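Rondgate Demonstration Project - progress report for the second funding period

To: Jaqueline Ocampo, Fetendale Fund
From: Amra Trajkovski

Jaqueline, sorry this is landing Thursday and not Monday as promised. Kept short where I can. The budget sheet is coming separately from our accounts people, so no dollars in here except where they affect the plan.

Where we are

Usable demonstrations to date: 1,899. That is hand-held and remote control together, after the review pass, so everything in that number has been watched by a person and kept. Last report promised we'd stop quoting raw recordings and we have. Rejected for this period: 252. Most of those are tracking dropouts, then people starting a task before the recording tone, then a handful where the operator simply did the wrong task (the task cards have been rewritten, see below).

The split still leans heavily to hand-held. Quicker to teach, quicker to reset, and people get less tired. Remote control is behind where we wanted it. The headset station was down for a good part of October while we waited on a replacement cable, then the calibration had to be redone, then redone again after somebody updated the software on the wrong machine. That was me. Working now.

Hand-held collection

We moved off the bench in the back workshop and onto ordinary tables in the shared area. You asked for this in the last review and it was the right call. The bench data looked lovely and the policies trained on it fell over as soon as the background changed. Ordinary rooms have people in them, chairs that move, lights at odd heights. Slower to collect in, more retakes, but the behaviour we get out the other end is noticeably less fussy.

Tasks covered this period: pick up a cup and put it down elsewhere, move a flat object to the table edge and grip it there, stack two cups, hand an item to a seated person. The flat object one is the hardest by a long way. Fingers skate over the top. New operators try to pinch straight down and it never works, so we now teach the slide-to-the-edge motion first, before anything else.

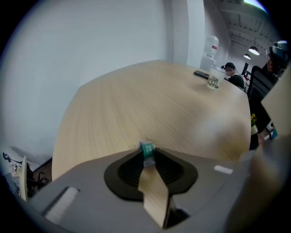

Lighting has been more of a nuisance than expected. With the marker tags on the fingers we lose the opening width whenever a tag catches glare, and then the whole clip is no good for training even if the motion was perfect. We tried matte tags from Hullis and the dropout rate came down straight away. Ordered enough for all the tools. They do scuff at the corners so we're keeping spares in the drawer and checking at the start of each session.

The other thing is pace. People speed up over an hour without noticing. By the end of a sitting the motions are jerky and the arm can't follow them on playback. Sittings are now capped, with a proper break, and the operator replays one of their own early clips before they start again. Sounds fiddly, takes a minute, has helped a lot.

Remote control collection

Headset plus hand controllers driving the arm. 200 of the kept demonstrations came from this route. Quality is good, better than hand-held for anything where the arm's reach matters, becuase the operator can't ask it to do something it can't do. Volume is poor. Every reset needs a second person at the table, and operators get sore eyes well before they get sore arms.

Two things we'd like to try next period. First, the operator looks across at the arm directly for the coarse part of the motion and only uses the headset view for the last bit. Second, a foot pedal for start and stop, so hands stay on the controllers. The pedal is on order - cheap, out of the existing equipment line.

Playback and training

Trained on the combined set for the cup task and tested on the Castaño arm. It finds the cup and grasps it reliably when the cup is anywhere in the near half of the table. Far half is patchy. We think this is simply where people stood while collecting, everyone favours the same corner, so the next batch gets marked standing spots. The flat object task is not ready to report. It works some mornings. I'd sooner give you a proper result next time than a hopeful one now.

Tested with mixed colour cups as well, no real difference. Clear cups are worse. Will need more demos with those.

People

We have 4 trained operators, all able to do both routes now. One is going down to two days a week from next month, so we'd like to train a replacement before that bites. Training takes most of a week: two days on the hand-held tool, the rest on remote control, with review at the end of each day. Task cards have been rewritten in plainer language with one action per line. The wrong-task rejects have nearly dried up since.

Consent forms for anyone sitting or working in the shared area are signed and on file. The notice on the door has the recording hours.

Risks and things that are late

Remote control volume, as above. Late and I don't expect to fully catch up.

Storage. We are filling drives faster than planned now that every clip keeps its full video. Need a decision on whether rejected clips are kept. I'd keep them, they are useful for training new people, but it costs.

The second arm is still not here. Supplier has moved the date twice. If it slips again we'll drop the two-arm task from this year's plan and put the hours into handover tasks instead.

What I need from you

- OK to shift some hours from remote control to hand-held for the flat object task
- yes or no on keeping the rejected clips
- a time for the site visit, mornings are best, the afternoon sun comes right across the tables and we mostly do review then

Clips for the cup and handover tasks are in the shared folder under Rondgate, period two. The handover ones have no sound, thats deliberate.

Amra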